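Plason Hand-Held Gripper Set
For recording two-handed demonstrations of cloth handling

Product overview

The Plason set is a pair of hand-held parallel grippers used to record manipulation examples for policy training. The operator holds one gripper in each hand and does the task directly. No robot arm is needed at the recording site. Each unit logs wrist-view video, finger opening and hand pose on a shared clock, and the recordings are converted afterward to the action format of the target arm.

The set was specified for garment work in homes. Cloth is hard to collect by teleoperation: the operator has little feel for how many layers are between the fingers, and an episode that takes a person half a minute by hand can take several minutes through a leader arm. With the hand-held units the operator feels the fabric through the linkage and works at close to normal speed. 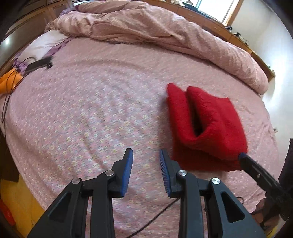 Both grippers in use, one on a red knit garment, one over the bed surface.

What is in the set

2 hand-held grippers, left and right
2 data and power cables
1 recording unit with carry strap
1 calibration board, folding
1 spare set of finger pads
1 hex key, 1 printed quick-start card

The arms and the robot-side fingers are sold separately. Robot-side fingers use the same pad geometry as the hand-held units. Do not train on recordings made with one pad profile and deploy on another without a validation run.

Fingers and linkage

The fingers are driven by a mirrored linkage, so both sides close on the same center line. The trigger sets the opening. Releasing the trigger returns the fingers to open. There is no motor and no force limit in the hand-held unit; closing force is whatever the operator applies. For knits and fleece, operators should squeeze only until the fold stops slipping. Hard squeezing produces recordings in which the finger opening reads near zero for every fabric, and the policy loses a useful cue.

Pads are a wear part. Lint collects in the pad surface and reduces grip on smooth cotton before it has any visible effect on fleece. Brush the pads between garments and replace both pads on a unit at the same time. After replacement, run the opening calibration again.

Pivot play should be checked before each session. Hold one finger and move the other by hand. If the tips shift sideways against each other, tighten the pivots and repeat the check. Play at the tips shows up in the data as a grasp point that wanders from one episode to the next.

Recording a grasp on flat cloth

A garment lying flat offers no edge that stands up on its own. The recommended sequence is to lower the open tips onto the fabric, close slowly so that the material gathers into a ridge, and lift a short distance before moving sideways. The pause before the sideways move gives the segmenter a clean boundary between grasp and transport. Without it, the two phases are often merged and the episode has to be split by hand.
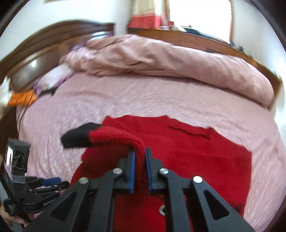 Closing speed matters more than closing force at this step. When the fingers snap shut, the fabric is frequently pinched by the very tips and drops during transport. Slow closing draws more material between the pads. Operators new to the set should record practice grasps, play them back on the recording unit, and discard them before starting on the task list.

When two layers must be picked up together, start from a folded edge. When only the top layer is wanted, start away from the edge and approach at a shallow angle. Mark the intended layer count in the episode note. It cannot be recovered reliably from the video.

Episode settings

Start and stop: double press on the right trigger
Episode note: voice or text, attached at stop
Maximum episode length: 8 minutes
Failed attempts: keep, and tag as failed
Reset between episodes: required, see below

The garment must be put back in a new starting state for each episode. Turning it, bunching it or dropping it from low height are all acceptable. Leaving it where the last episode ended is not, since the next recording then begins from a narrow set of poses.

Background and surface

Recordings should be made on the surfaces the robot will be asked to work on. A bare test table gives clean tracking and poor transfer. Beds are supported, with two limits: the mattress yields under the fingers, and a plain sheet gives the tracker little to follow.

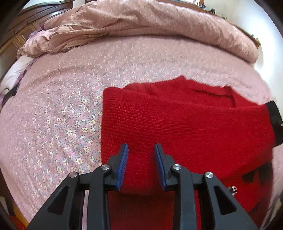

Visual tracking on the Plason units depends on texture that stays still while the garment moves. Plain bedding in a single color is the usual cause of lost pose. A small, dense print solves this in most rooms, and the tiny flowers on the pink bedspread used here are the kind of pattern to look for. Bunched bedding can stay in view as long as it is not touched during the episode. If it shifts, the tracker may treat the shift as hand motion.

Windows are acceptable at the edge of the view. Avoid facing the lens directly at one during the grasp itself, as exposure takes a moment to settle and the cloth goes dark. Route cables away from the working area before the first episode and keep the route unchanged until the session ends.

Reference collection

The garment task list supplied with the set was prepared by Khanyisile Coetzee at Rorkdale and covers flattening, sleeve straightening, half fold and full fold. The accompanying reference collection contains 327 episodes and is intended for checking an installation. It is too small to train a folding policy alone. Lilian Nyamweya maintains the conversion scripts; the March release adds separate left and right finger channels, which older scripts averaged into one value.

Compatibility

Exports can be read by the Flavwood training package without changes. Users of the Naidoo arm controller need the pose offset file, available from the support page. Other controllers require a measured transform between the hand-held grip frame and the robot tool flange.

Ordering

Sets are shipped assembled and calibrated as left and right pairs. Single replacement units can be ordered, but the remaining unit must be recalibrated with the new one. Spare pads are sold in packs that fit one set. State the pad profile marked on the quick-start card when ordering.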